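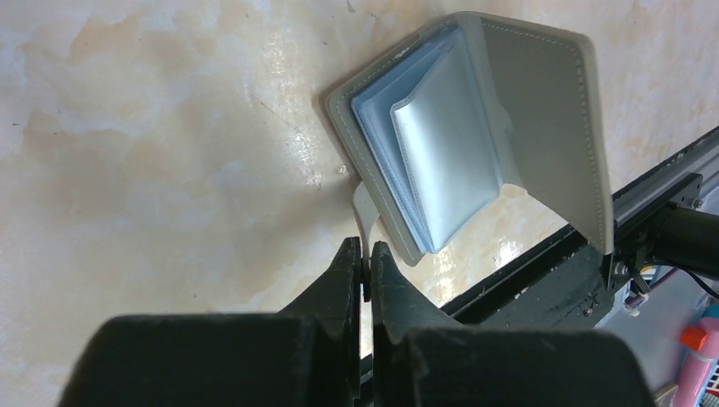

Fig. 1. Porte-cartes gris ouvert, avec sa pile de pochettes transparentes et sa languette.

Atelier de petite maroquinerie et papeterie, niveau 1
Séance 4 : le porte-cartes à pochettes
Polycopié à garder dans le classeur. À lire avant la séance du dimanche.

1. Objet de la séance

Nous étudions un objet très ordinaire, que presque tout le monde possède dans un tiroir. Le but est de savoir nommer ses parties, de comprendre comment elles travaillent ensemble, puis de le remplir et de le fermer sans abîmer les pochettes. La couture sera traitée à la séance 5.

2. Vocabulaire

Le plat : chacun des deux côtés rigides de la couverture. On dit aussi « le panneau », et les deux mots sont acceptés au contrôle.
Le dos : la partie étroite entre les deux plats, où se fait le pli. Ne pas confondre avec l'extérieur de la couverture.
La pochette : la feuille de plastique dans laquelle on glisse la carte.
Le bloc : l'ensemble des pochettes réunies.
La languette : la bande étroite qui dépasse du plat et qui se rabat pour fermer.
La surpiqûre : la ligne de points visible, parallèle au bord. Sur un modèle gris clair, un fil blanc reste discret mais il montre bien l'arrondi des angles. C'est là que l'on voit si le travail est régulier.

3. La matière

Les modèles économiques sont le plus souvent en similicuir. Cette matière est légère et facile à nettoyer, mais elle marque au pli si on la force quand elle est froide. Dans le catalogue Folbridge, que nous utilisons pour les exercices, la couverture est vendue séparément du bloc sous la référence 1 792. Le bloc de remplacement porte le numéro 174. Pour une première commande, je conseille de vérifier les deux références, car les formats se ressemblent beaucoup.

4. Ouvrir et contrôler

Poser le porte-cartes sur une surface lisse et propre. Ouvrir un plat et laisser l'autre debout, sans l'écraser vers la table : le dos doit s'assouplir petit à petit.
Passer le doigt sur la tranche du bloc. Les bords des pochettes doivent se suivre. Une pochette qui remonte toute seule n'est pas forcément défectueuse, le plastique garde la courbe qu'il a prise dans l'emballage.
Regarder ensuite la languette à sa racine, à l'endroit où elle quitte le plat. C'est le point qui fatigue le premier.

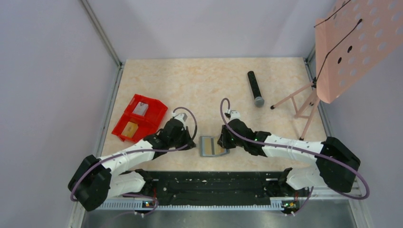 Pour la fermeture, on procède toujours dans le même ordre. D'abord on couche les pochettes, de la dernière vers la première, avec la main à plat. Ensuite on rabat le plat resté debout. Enfin on prend la languette près de son extrémité et on l'amène par-dessus, sans tirer de côté. Si elle arrive trop court, le bloc est trop épais et il faut enlever des cartes.

5. Remplissage

Pour l'exercice, chacun prépare 12 cartes. Les plus rigides vont près du dos, les cartes en papier vers le milieu. On évite de mettre deux cartes embossées face à face.
Le fabricant Śliwiński annonce pour ses couvertures jusqu'à 4 000 ouvertures. Ce chiffre suppose un bloc normalement rempli, donc il faut le lire avec prudence.

6. Travail à rendre

a) Un croquis du porte-cartes ouvert, avec les six termes de la partie 2.
b) Un court paragraphe sur la languette de votre propre modèle : sa longueur, son état, son sens de fermeture.
c) Pour le groupe de Nivudov seulement : comparer avec un modèle sans languette.

Les feuilles sont à déposer dans le casier Findedholm avant la séance 5. Apporter aussi une règle en métal et du fil blanc.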